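Sendness Packing Study
Progress report to the Ider Fund
Submitted by: Gendier Packaging Office
Report date: 6/18/23

1. Purpose of the work

The study looks at how small containers and soft dark materials behave on a packing table, and how they should be set out, stored and recorded before they go into a shipping carton. The grant covers three tasks: a table layout that can be repeated from one session to the next, a written procedure for small open containers, and a written procedure for sheets and cloths. This report covers the first two tasks in full and the third in part.

2. Work surface

The table at the Brunton room has a white top. White was kept from the earlier layout trials for contrast, as most of the items in the current set are dark. The top now carries faint gray scuffs and small dark specks. The marks do not affect the work, but they can be mistaken for dirt or loose fragments during inspection. The surface is wiped at the start of each session, and marks that remain after wiping are treated as permanent and are not logged again.

Replacement of the top was priced and put off until November. The money stays in the equipment line.

3. Small open containers

The item set includes 12 small containers. Each is placed on the table, inspected, checked for contents and then moved to the carton. The draft procedure called for the open side to face the near edge of the table in every case. This was dropped. Containers are now accepted at any angle, provided the opening can be reached and any printed strip is left uncovered.

The compact black container is typical of the harder items. It is open at the front, and most of its interior stays in shadow under the room lighting. Printing in blue, white and orange runs along the bottom of the front, with only part of the lettering visible at working distance. Identification by print alone is therefore not reliable for this item, and the record sheet now asks for color, opening side and item code.
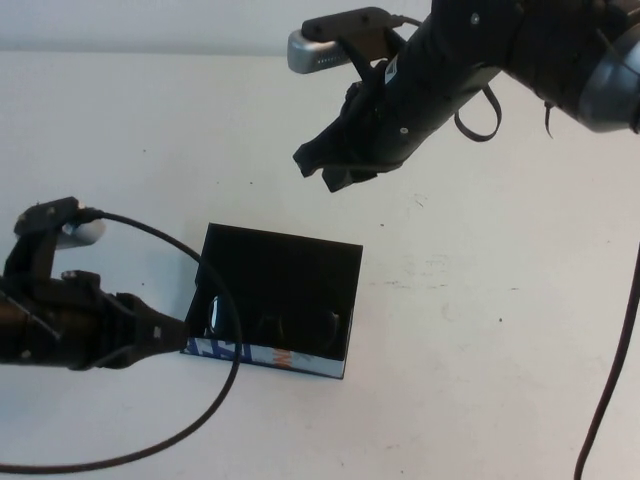 4. Contents check

Shadow inside dark containers remains the main cause of repeat inspections. Of 60 checks logged in the period, 55 were closed on the first pass. The other five were repeated under a second lamp and closed the same day. All five involved dark interiors.

Two changes were made as a result. The lamp was moved closer to the wall, and a contents check may no longer be closed as "empty" on the basis of a single view. If a reflection is seen inside, the item is marked "contents not confirmed" until it has been looked at again. The wording was agreed with the receiving team, who had been using "empty" and "clear" to mean different things.

5. Sheets, cloths and other soft dark items

This task is behind schedule. The draft procedure sorted items as either flat or folded, and the two groups had separate carton positions. In use, many items fit neither group. A piece can present one smooth area with straight edges and a sharp corner, and a second area where material gathers into ridges and creases. Matte black and charcoal surfaces add to the difficulty, as the line between a flat part and a shallow fold shows only as a slight change in gray.
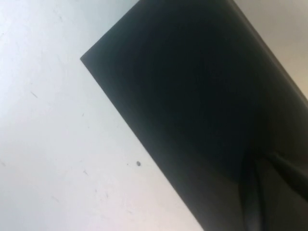
A third group, "part flat," has been added to the record sheet for this condition. An item goes in this group if at least one straight edge and one corner can be found without moving it. Folds are noted by position only. An attempt to record fold depth was stopped after the first week, as two readings of the same item rarely agreed.

Carton position for the new group has not been settled. Placing the items on top of the flat stack left the stack uneven, and placing them with folded items used more carton space than the plan allows. A shallow divider is on order from the Gendier store.

6. Changes to the plan

The soft item procedure will be delivered with the November report. No change to the total budget is requested. A small transfer from printing to lighting is proposed, to cover the second lamp and a spare bulb. Revised record sheets are attached as Annex A, and the budget table as Annex B.

7. Next period

- Set the carton position for "part flat" items and test it with the divider in place.
- Repeat the contents check on all dark containers with the lamp in its new position.
- Reprint the item codes in a larger size.
- Confirm with Ider whether the Brunton room may be kept for the full period. The current booking ends before the November report is due.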